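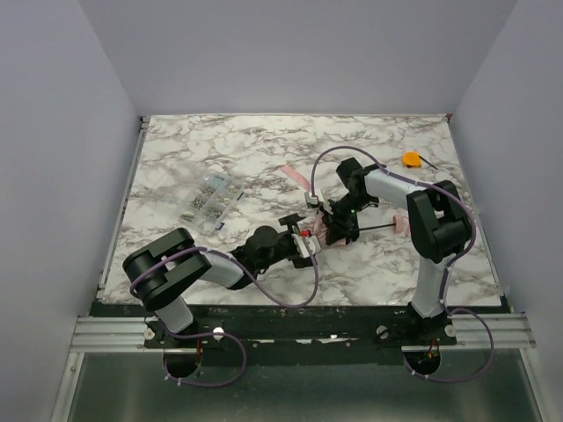 Jarneck cell, two-arm bench. Both grippers on the pink item, parts organizer at left, tape measure at the back.

TWO-ARM CELL - MONTHLY INSPECTION CHECKLIST WITH COMMENTS
Staniforth workshop, December

Fill in before the first run of the month. Mark OK, WATCH or FAIL. A FAIL in sections 1 or 2 stops work until it is fixed.

1. Mounting and frame
1.1 Mounting plate knobs tight, two flanking each arm base - OK
1.2 Plate surface - OK. Scuffs and small white marks, cosmetic only.
1.3 Extrusion rails under the plate, no movement when pushed by hand - OK
1.4 Metal trim on left and right sides of tabletop - OK

2. Cables and power
2.1 Purple cables clear of elbow joints through full travel - WATCH. The left one sags toward the front of the table. Add a clip before next month.
2.2 Right cable loop clear of anything stored at the back - WATCH. The tape measure is too close to it. Put it away after use.
2.3 Wiring inside the two holes under the bases, no rubbing - OK
2.4 Cable ties present - OK
2.5 Emergency stop, tested from both sides of the bench - OK

3. Grippers
3.1 Fingers close evenly at low force - OK
3.2 Soft item test, no pulls or snags - OK
3.3 Handover test, one gripper to the other, 70 tries - WATCH. 19 drops, all with soft goods. Rigid parts gave no trouble.

4. Work area
4.1 Organizer box and contents checked, no small hardware on the table - OK
4.2 Floor panel clean - OK
4.3 Loose items removed before unattended running - FAIL on first check, cleared, OK on second.

5. Is it ready for the chore?
Management asked for this section and it stays in.
Folding small cloth items: with a person watching. Slow, and it needs the item started flat.
Sorting small hardware into compartments: no. It ran 500 pieces last month and 189 had to be moved by hand afterward. A person with the same box is done before lunch.
Putting tools away: only if the tool has a fixed spot. A strap or cord confuses it.
Wiping the table: yes, on a clear table.
Unattended overnight: no. Review again after the Flevska gripper pads are fitted.

Result: passed for supervised use. Section 2 items to be closed before the next inspection.

Comments (4)

benchside: We run the same checks at Erkard and cable sag is the one that comes back every month. Clip it in two places, one is not enough.

t_mill: 19 drops in 70 is better than I expected with cloth. Was that the same cloth each time, or a mix?

Staniforth workshop: A mix. Thin fabric was worst. We will list them separately on the next sheet.

oldfitter: Still waiting for one that can do my laundry. Good checklist though - I would move 4.3 up so it gets done first.

Contact the workshop | Copyright Staniforth | Back to top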